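The Long Life of a Good Jumper

Words by Ilgın Kocabaş

My grandmother owned one darning needle. It lived in the arm of her chair, pushed in up to the eye, and if you sat down carelessly you knew all about it. I thought of that needle all the way to Roltville, where I'd been invited to spend a day with people who mend knitwear for the sheer pleasure of it, and I came home with wool fluff in my hair and a plan for every holey elbow in the house.

Mending is having a lovely time of it just now. The monthly table at Işık, a yarn shop on the hill with a kettle that never seems to go off the boil, began in April with a handful of regulars and a borrowed lamp. There are 73 names on its list these days, and people bring all sorts: school cardigans, fishing jumpers, a bobble hat that had been through two dogs.
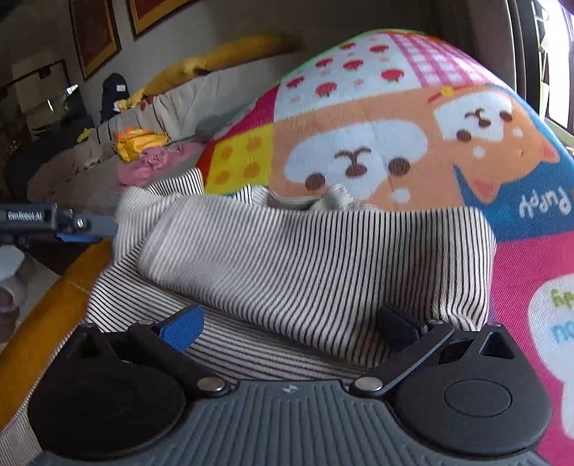 What surprised me most was how little you need. A blunt needle, a bit of yarn in the right thickness and something firm to stretch the hole over (I used an orange, and it worked beautifully) will get you through nearly everything. You run your threads up and down first, well past the edge of the damage, then weave across them, over and under, until there's a small square of new cloth where the gap used to be. My first one puckered like a raisin. My second was good enough that I showed it to a stranger on the bus!

Colour is where the arguments start. Half the table at Işık wants a repair to vanish, and they'll spend an hour holding strands up to the window to find the exact grey. The other half goes straight for mustard or bright pink. I'm with the pink lot, though I did see an invisible mend on a navy sleeve that made me gasp.

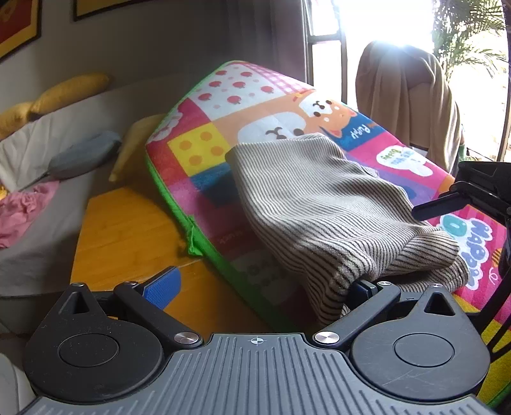
Wool worth keeping

Of course, a mend only lasts as long as the yarn around it, so I went next to Celska, a small spinning mill down by the river. They make 19 shades, all sold in little mending skeins for people who would never get through a full ball. The noise in there is glorious. You feel it in your teeth, and the whole building smells of sheep and warm oil.

Their best seller is a plain, sturdy yarn called Hidach, and I bought far too much of it. It's slightly hairy, so it grips the old stitches and felts into them as you wear the thing. Wash it by hand in cool water, roll it in a towel and dry it flat.
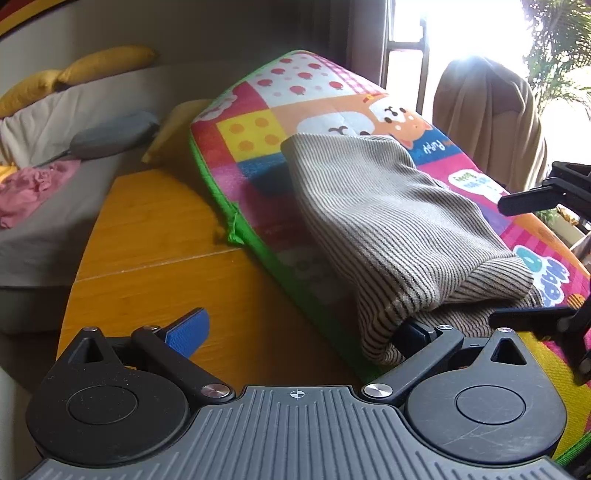 Word count: 500

Start with socks, if you're new to all this. They hide inside your shoes and a wobbly heel bothers only you. Give yourself 30 minutes, a decent light and something good on the radio, and leave the favourite cardigan until you've done a few. Mine is still waiting on the back of the door, with a hole under the arm and a skein of pink Hidach in its pocket.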